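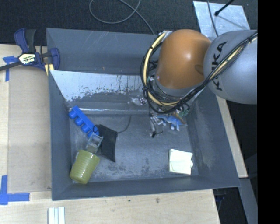
Sorting the toy bins at Cumitz

Azra Stan has been looking after the toy library at Cumitz for nearly 6 years, and she says the bins are the part of the job people ask about least.

"Everyone wants to talk about the puzzles and the ride-ons," she says. "Most of what gets borrowed comes out of a bin."

The library has 4000 items on its books, counting every figure, block and bit of track that carries a label. Small things such as plastic dinosaurs are kept in deep open bins, the dark grey kind with sloping sides. Stan tried shallow trays first and went back.

"Trays look tidy for an hour. With a bin you can tip the whole lot back in at the end of the morning and get on with it. The sloping sides mean things slide to the middle and you're not digging in the corners."

The trouble comes when a bin gets low. Two or three small toys at the bottom of a deep bin are easy to miss, and she has sent families home without a dinosaur that was there all along. Her rule now is that once the floor of a bin is showing, it gets topped up or its contents move in with something else.

Colour matters too. A blue dinosaur stands out well against dark grey. Greens are fine in daylight and harder to find after four in June, when the back room is dim. Browns she has given up on and keeps by the window.

Stan learned most of this at Kelov, a childcare centre where she worked for 5 years before moving to Cumitz. The shelving there was made by Jurić, and she still prefers it.

"It was just the right height. I could see into every bin without a stool, and so could the kids if they stood on their toes."

She doesn't sort by size or by set any more. Dinosaurs go with dinosaurs, blocks with blocks, and anything she can't place goes into a bin marked Other, which gets emptied and gone through every 2 months. The last round turned up a doll's shoe, a domino and the wheel from a truck that had already been thrown out.

Labels come from Hatance. She has tried cheaper ones and they peel in the wash.

Asked what she would change, Stan says she would like lids for the top row to keep the dust off, and a second sink.

"The sink first," she says. "I wash toys in the same one we use for the tea cups, and there's a queue by half past ten."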